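The Back Fence > House & Home > Kitchens
Thread: Dishwasher died. Has anyone just... not replaced it?

marzipan_dept
Ours quit in the middle of a load, with a noise like a spoon going down a flight of stairs. It was a Stiris, bought new when we moved in, and the repair guy looked at it the way a vet looks at an old dog. The pump is 545 dollars before labor. He was very kind about it.

So we've been washing by hand, and I have to report that the marriage has improved and the kitchen has gotten worse. Two adults, one kid, one grandmother who visits and rewashes everything. My husband wants a new machine by the end of May. I'm wondering if we could skip it and use the hole for cookie sheets.

Has anyone gone without on purpose and stuck with it? I'm not asking about people in apartments who never had one. I'm asking about people who had the luxury and gave it up like a fool.

gutterball
Yes, for seven years. The hole holds cookie sheets, a fire extinguisher and a fondue set from my first wedding. No regrets except the fondue set.

One rule makes it work: whoever cooks does not wash. If the same person does both, you'll be ordering pizza inside a month.

TomosRees
gutterball, that rule collapses in any house where one person can cook and the other can make toast. I've washed up every night since we got married. My wife believes this is balance.

marzipan, get a machine. I say this as someone who grew up washing by hand in a family of six and still smells the sponge in dreams.

lintel
Depends entirely on your water heater. Ours is in the garage on the far side of the house, so by the time hot water shows up at the sink I've already washed the glasses in cold and lost interest in the plates.

Also depends on your sink. One bowl or two?

marzipan_dept
One bowl. Big, shallow, handsome, useless. It came with the house. The previous owners left the label on the underside and it says Floltden, which I gather is a style of sink for people who eat out.

lintel
Then you need a tub in the sink. Any cheap plastic basin that fits with a couple of inches to spare at the side so you can pour off the dregs. Otherwise you're filling a bathtub to wash a fork.

Order is glasses, silverware, plates, pots. I know everybody knows this. My son is nineteen and starts with the lasagna pan.

Maribel F.
I'll put in a word for the long version, because I ran the kitchen at a summer camp called Hallevska for a good part of my twenties and we washed for 106 people, three times a day, with a machine that worked when it was in the mood. You learn fast that washing is the easy bit. What kills you is everything before the water: plates coming back with half a pancake on them, forks hidden in napkins, cups stacked inside other cups with milk in the bottom one.

So we put all the effort up front. Scrape first, everything, right down to the plate, and scrape it into one place. Then stack by kind. Then and only then does anybody get to run a tap. New kids always wanted to go straight to the suds because suds are the fun part (they were eleven, suds were the ONLY fun part) and I'd send them back to scrape.
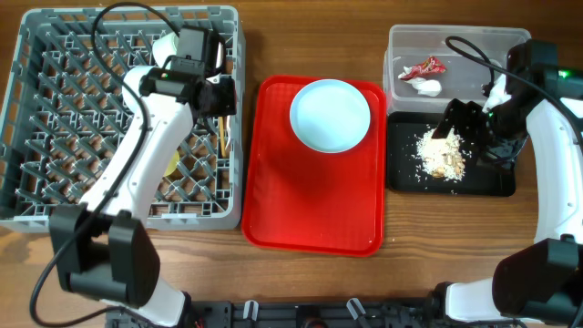
At home I do the same thing on a small scale, on the table before anything goes near the sink, and it takes me less time than my sister spends loading her machine and then reloading it after her husband has had a turn. The scraping is most of it. If you only change one thing, change that.

The other thing is to let the water go when it looks like soup. People get sentimental about a basin of water. Dump it! Start over! You'll still be done before the news is.

marzipan_dept
Maribel, this is the most useful thing anyone has said to me this week and I have been to a doctor. Do you rinse?

Maribel F.
I rinse. My mother rinsed, the camp rinsed, I rinse. I'm aware there are countries where they lift the plate out with the foam on it and wave it at a towel.

TomosRees
I come from one of those countries and we're all still here, slightly lemony.

gutterball
There it is. I knew somebody was going to confess. You drink from those cups, Tomos?

TomosRees
Daily. The tea takes the edge off the detergent or possibly the other way round. My wife is from Ohio and she rinses everything I've put in the rack when she thinks I've left the room. I've never left the room. I stand in the hall and listen.

half_a_lemon
Can we stop pretending hand washing is some kind of virtue? I have three kids and a job where I'm on my feet. The machine runs at night while I'm unconscious. Nothing anyone has described here beats being unconscious.

And before someone says it saves water, no it doesn't, not the way most people do it, with the tap wide open for the whole show. Watch your own teenager do it sometime.

Maribel F.
I don't leave the tap open. I said basin.

half_a_lemon
You don't. You ran a camp. The rest of the world leaves the tap open and goes to answer the phone.

lintel
Both true. I'd still rather fix a tap than a dishwasher. I've replaced a faucet cartridge with a wrench and some swearing. Last time our machine broke I had to call a man, and the man had to call a different man.

oldnorthporch
Nobody has mentioned drying, where all these noble plans go to die. You've got counter for one rack and dishes for two, so you build a tower. By evening the tower has a colander on top and one of you has to take it apart to get at a spoon. My husband calls it the monument.

We bought a Taipe rack, the two-story kind, and it rusted at every weld by the first summer. Went back to a plain plastic one. Ugly. Has outlived two cats.

gutterball
Air dry or towel?

oldnorthporch
Air dry, knives excepted. A towel just moves things around.

half_a_lemon
A clean towel doesn't. How often are you people changing your towels?

oldnorthporch
I'm going to go ahead and not answer that.

TomosRees
Towel. Fresh one each night. I may not rinse but I'm not an animal.

marzipan_dept
OK, a report from the field. We did it Maribel's way last night. Scraped everything before the water went on, stacked it, basin in the sink, glasses first. It went fine. It went well, even. Then my mother-in-law arrived this morning, looked in the cupboard, took out four plates and washed them again while maintaining eye contact.

My husband has meanwhile been sending me links to machines with Wi-Fi. I asked him what the Wi-Fi was for and he said it tells you when the dishes are done. I said so does the silence.

lintel
Do not get the one with Wi-Fi. My brother-in-law has one and it sent him an alert during a funeral.

gutterball
Counterpoint, it's his hole too. Has he been washing?

marzipan_dept
He has been drying. He holds each item up to the light first like a jeweler. We got through a pot and two bowls during a full episode of his hospital show.

Maribel F.
Put him on scraping. It's honest work and there's no light involved.

half_a_lemon
Or buy the man his dishwasher. Get a basic one, no screen, and if you still like washing by hand you can do the good glasses and feel superior. Everybody gets what they want. The cookie sheets can live on top of the fridge like they do in every other house in America.

TomosRees
Seconded. And leave the grandmother the glasses. She's going to wash them anyway.

marzipan_dept
Current status as of May 6, 2019: we've agreed to hold off until the end of the month, then vote. The kid gets a vote. The kid has been offered ice cream by both parties. I've pulled the dead one out from the wall, and behind it I found a baby spoon, a dog treat (we've never had a dog) and a very clean rectangle of the original floor, in a green I would not have chosen but kind of like.

lintel
What's the floor? If it's the old sheet stuff, don't pull on it until you know what it is. Start a thread in Flooring and I'll come over there.

marzipan_dept
Starting one now. There's a corner already lifting and I've been very good about it so far.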